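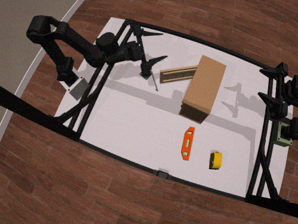

Renata Pilch

Fame and the asking price - talk notes

Start slow. Water first. Wait for the people at the back to sit.

Opening: who here has ever clicked on a listing just because somebody famous used to live there? Hands. OK, keep them up if you were going to buy it. (Laugh, hopefully.)

So that's the talk. Does a famous owner make a house worth more, and who pays for it.

Short answer - more clicks, sure. More money, sometimes. Faster sale, hardly ever in my experience.

The Letwood house. Tell it quick, I always go too long on this one. Singer, no name, I signed something. 2306 square feet so NOT a mansion, people expect a mansion. Nice lot, pool, odd kitchen. Owner wanted a big premium for the name. Dahlgren had the listing, I was helping with the buyers' side. First weekend the driveway was packed. Phones out. One lady took a selfie in the bathtub with her shoes on.

Offers that weekend: zero.

Sat 105 days. Two price cuts. The couple who bought it had never heard of the singer, they liked the school and the bus stop. PAUSE here.

What went wrong
- priced on the name, comps ignored
- fans at the showings, real buyers couldnt park
- the photos were all of the gold record wall, one shot of the bedrooms and it was dark
- seller at home during tours. Don't. People get shy and won't open closets

Then the other side so it's not all gloom. Drarier - the old estate up the hill in Drunberg, film people in and out of it for decades. That one did get a premium. Why? Documented. Old magazine spreads, letters, the screening room still had its seats. A story that comes with paper is worth something. A story from the neighbor isn't.

Also the house was good anyway!! Say this twice. Good roof, good light, good street. Take the film people away and you'd still want it.

My 3 questions before anybody adds a dollar for fame:
Can you prove it?
Can you still see it in the house?
Would a person who doesnt care about it still buy the place?

If it's no to the last one stop there.

Privacy bit - don't skip, ran out of time in October and got complaints. If the star still lives there or just moved out, think about who gets the address. Ask for proof of funds before a showing. No open house. Take the family pictures down before the photographer comes, and the mail off the counter. Gate codes changed after closing, the same day. The new owners WILL get fans at the gate for a while. Some want autographs. Tell buyers this up front, they get mad later if you dont.

Somebody always asks about taxes. Not my thing, call your county, call your accountant. Move on.

Somebody always asks who the singer was. Smile, next question.

Renovations. Quick. Celebrity taste is still just taste. The recording booth is a closet to most buyers. Same with the salon chair room, the shoe room, the indoor basketball thing. Went through some 6 houses last year with a home theater and the buyers wanted to rip out every one - wait no, one family kept it, for the kids. Fix this line before I say it out loud.

Don't tear out the special rooms before you list, though. Costs money and you might get the wrong buyer's idea of normal. Leave it, clean it, price it like a regular room.

If short on time: cut renovations, keep privacy.

If long: do the bathtub lady again with more detail, the shoes were white cowboy boots.

Close with the Letwood couple. They got a fan letter in the mailbox the first week and put it on the frige. Say thanks, questions, handouts are by the door.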